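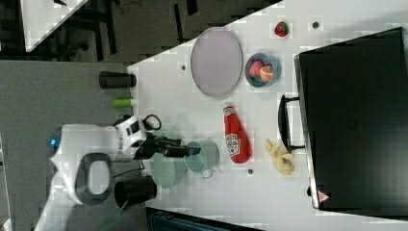 Visit report: Idden household goods test rooms, 23 April 2026

Attended by two of us from Prindine purchasing. Our host was Lertchai Rojanasak, who runs the handling tests and stayed with us throughout. The purpose was to see how kitchen articles are assessed before they go into the Cisternas catalogue, and to settle three open points on lids, handles and trays left from the December meeting.

**Site and access**

The building is a converted dairy office, with 1813 cut into the lintel of the older wing. The test rooms are in the newer part, on the first floor. The goods lift is rated at 380 kg, which is enough for our sample crates but not for a loaded pallet. Anything larger has to be broken down in the yard. Parking is at the rear.

Visitors sign in at the side door.

**Tabletop room**

Grey carpet, long white table. Lertchai would prefer a hard floor for cleaning, but the carpet keeps the noise down and the lease does not allow it to be lifted. Small dark round markers on the table top serve as position references when a layout has to be set out again.

Articles are tested in mixed company. The table during our visit carried a light green metal pot with its pale green lid off and lying beside it, a large oval lavender tray, a small blue bowl with an apple and an orange in it, a strawberry, a ketchup squeeze bottle on its side and a yellow rubber glove. The argument for this is that a pot on a bare surface is easy to pick up and tells the tester very little. A pot with a lid next to it and a bottle close by is nearer to ordinary use.

**Pots and lids**

The small handle on the green pot is of the type we had queried. Idden's view is that a small handle is acceptable on a pot of this class if the instructions say to lift with both hands when full. We asked for the wording to be moved from the leaflet to the carton. Agreed in principle, artwork to follow.

Lids are scored separately from pots. The lid is placed flat next to the pot, picked up, seated and removed, 25 times per sample. A lid that overlaps the table edge at the start is left there, as people put lids down wherever there is room. We had assumed the start position was fixed and our own sheet will need changing.

**Trays and bowls**

The lavender tray has a pale rim, which helps when judging where the edge is against a white table. The same tray in plain white had been marked down for this by Jakik, who carry out the second assessment. We would support keeping the contrasting rim across the range.

Small bowls are tested with fruit in them. Real fruit bruises and changes weight over a long series, so results are only compared within one session. I thought this a weak point and said so. Lertchai agreed but has found weighted substitutes roll differently.

**Bottles and gloves**

Squeeze bottles are laid down as well as stood up. A bottle on its side can roll, and the position of the cap affects which way it turns. No limit value has been set.

Rubber gloves are included as a soft article with no fixed shape. They are dropped on the table and not straightened. The yellow colour is used throughout so that the fingers remain easy to make out. Sizing was not covered and we did not press the point.

**Storage**

Samples waiting for test are kept in a racked room across the corridor, sorted by supplier code. Labelling was consistent on the shelves we looked at. Our own cartons were on the lowest shelf with the codes facing the wall, and we turned them round.

**Actions**

- Prindine to amend the lid test sheet, section 2, to allow a free start position.
- Idden to send carton artwork with the lifting instruction.
- Idden to supply the Jakik comments on the white tray.
- Fruit substitutes: no action, revisit if the bowl range is extended.

Lunch was provided. The return train was late and the connection was missed, so the expenses claim includes a taxi.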